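## 4. Layout and Light Levels in the Planted Courtyard

The second part of the study looked at how low-voltage fixtures perform when they are fixed to living plants instead of to posts or walls. Most published layouts for home gardens assume a fixed mounting point. Branches grow, sag after rain and move in wind, and the light they carry moves with them. We wanted to know how much of the planned light still reached the path after one growing season.

### 4.1 Site and planting

The work was done in the walled courtyard at Kinmont, which has a single curved path of crushed stone and planting beds on both sides. The beds hold dwarf palms, two mature crape myrtles, a clipped holly hedge and low ground cover. The courtyard wall blocks most of the street light. A security lamp on the service door was switched off for all readings.

Planting had been in place for three years before the trial and was not changed for it. Routine pruning went on as usual, except that no branch carrying a fixture was cut. The irrigation schedule also stayed the same, with spray heads running before dawn.

### 4.2 Fixtures and attachment

We installed 28 fixtures from the Brekico garden range, all of one model and one color setting. The color-changing mode was turned off, as shifts in hue make meter readings hard to compare. Fixtures were tied to branches with one of two fasteners: a standard nylon zip tie or a flat woven strap with a buckle. Each fixture kept the same fastener for the whole trial.

Ties were closed snugly but left with room for a finger between the fastener and the bark. On the palms, where there is no true branch, the fixture was tied to the base of a mature frond. Cable was run down the shaded side of each trunk and buried at shallow depth to the transformer.

A grid of measuring points was marked along the path with brass pins. Readings were taken at ground level and again at knee height, with the meter facing straight up. Each session began one hour after sunset and was dropped if there was moonlight on the path.

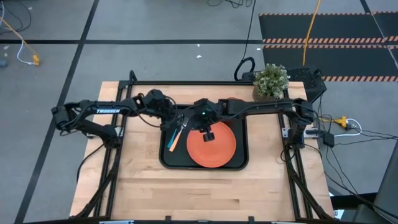 **Figure 4.** Wooden work table with two black robotic arms mounted on an aluminum frame.

### 4.3 Changes over the season

The first full set of readings was taken in April, right after installation. At that time the path was lit fairly evenly, with the brightest points under the crape myrtles and the dimmest along the holly hedge. Later sets followed the same order of points so that each pin could be compared with itself.

The main change came from leaf growth. New leaves on the crape myrtles filled in below several fixtures and cast broken shade on the path. At these points the loss was greater at ground level than at knee height. The palms showed very little change, and their fixtures stayed close to their starting angle. Along the hedge, light levels fell slowly as new shoots grew past the lenses, then recovered after clipping.

Movement was a smaller factor than expected. Thin branches did sag under the weight of a fixture, but the sag mostly happened early and then stopped. Where a branch had turned, the bright patch moved toward the bed and left a dark gap on the path. Gaps of this kind were easy to correct by rotating the fixture, although we did not make any corrections until the trial was over.

### 4.4 Fastener wear and bark marks

Zip ties held their position well on rough bark and slipped on smooth bark. The woven straps slipped less, but they held water and collected dirt, and some had algae on the inner face when they were removed. Both fasteners left a faint pressed line on the crape myrtles. Neither had cut into the bark. The palm fronds showed no marks beyond normal wear at the base.

A separate exposure test of the nylon ties was run for 1000 hours in a light cabinet at Dirkoston. Ties from this test became stiff and lost their surface shine, and several cracked when bent back on themselves. Ties kept for 600 hours in the same cabinet were stiff but did not crack. We therefore suggest replacing ties on a set schedule in sunny gardens, well before they look worn.

### 4.5 Notes on use

The layout tool developed at Khurana was used to draw the starting plan. It treats each plant as a solid shape with a fixed outline, so it could not predict the shade from new leaves. Entering the expected midsummer outline of each plant gave a plan closer to what we measured. Gardeners without such a tool can get much the same benefit by placing fixtures lower in the canopy, on the path side, and checking them again once the leaves are full.

The readings for each pin are given in Appendix B, along with the planting plan and the cable route.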